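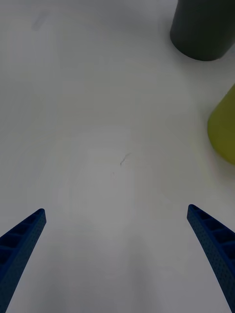

Has the project reduced the number of loads leaving the forest without proper restraint?
The figures so far point that way. Of the 3,347 loads checked at the Pirihi weighbridge in the reporting period, 1,216 were checked after the new strapping rules came into force, and nine of those later loads were turned back.

Pirihi Log Transport Safety Project
Progress report to the Reseck Fund
Date of report: 10/05/2020
Prepared by Lorraine Partington, Project Manager

1. Background

The Fund agreed to support this work after two serious incidents on the Pirihi forest road in which logs came off a trailer during unloading. One driver lost the use of a hand. The grant covers load checks at the weighbridge, training for drivers and loader operators, and the replacement of worn straps and chains for small operators who could not otherwise meet the cost.

2. Load checks

Checks are carried out by Keith Mudgway and a second inspector on the day shift. Each load is looked at for the number of straps, their condition, the height of the logs against the stanchions and the position of the outer logs. The check sheet was shortened in March at the request of drivers, who had been held at the gate for longer than was reasonable. The older sheet remains in use for trailers carrying mixed lengths.

Of the nine loads turned back under the new rules, most had a strap that was frayed near the ratchet. One had logs standing above the stanchions on the offside. All were put right at the lower landing and released the same shift. No prosecution or formal warning was sought in any of these cases, and the project does not hold the power to issue one.

The night shift is still not covered. We had hoped to report a start date, but the second inspector's hours have not been settled with Nestside, the sawmill which owns the weighbridge. Kiri Tuhiwai is leading those talks on our behalf.

3. Training

The driver course now runs for half a day, with the practical part held in the Nestside yard. It deals with standing clear when straps are released, the use of the unloading bay, and what to do when a load has shifted on the road. Drivers have told us that the last of these is the part they had never been taught. Fletcher Ruddock, who delivers the course, has asked for it to be extended to loader operators in full. At present they attend the first hour only.

Two contractors have not yet sent any drivers. Both have been written to, and one has replied asking for dates outside the main cutting season.

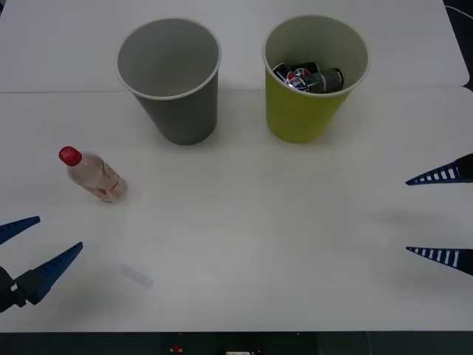 Bins and a small plastic bottle on a white table.

4. Equipment

The replacement scheme has supplied straps, chains and corner protectors to operators running one or two trucks. Applications were slow at first - several owners believed they would have to hand over their accounts - and the form has been reworded. It now asks only for the vehicle details and a signed statement that the old equipment will be cut up.

The order for 1,000 straps placed with Rernico arrived in two parts. The first part was correct. A number of straps in the second part carried no rating label and have been returned. Rernico has accepted the fault and will bear the cost of carriage. None of the unlabelled straps was given out.

5. Spending

Spending on training and inspection is in line with the agreed budget. Equipment is underspent on account of the returned straps, and we ask that the balance be carried into the next period. The line for road signs has not been touched, as the council has yet to approve the two sites at the river bridge. Hui-mei Tam has checked the accounts, and the full statement is supplied separately.

6. Matters for the Fund's decision

We should be grateful for the Fund's agreement to the following:

Carrying forward the unspent equipment money.
Extending the full course to loader operators, to be met from the existing training line.
Moving the end of the inspection work back by one month if the night shift cannot be staffed before the end of May.

The next report will include the first return visits to operators who received new equipment. Questions on this report may be sent to the Project Manager at the Pirihi office.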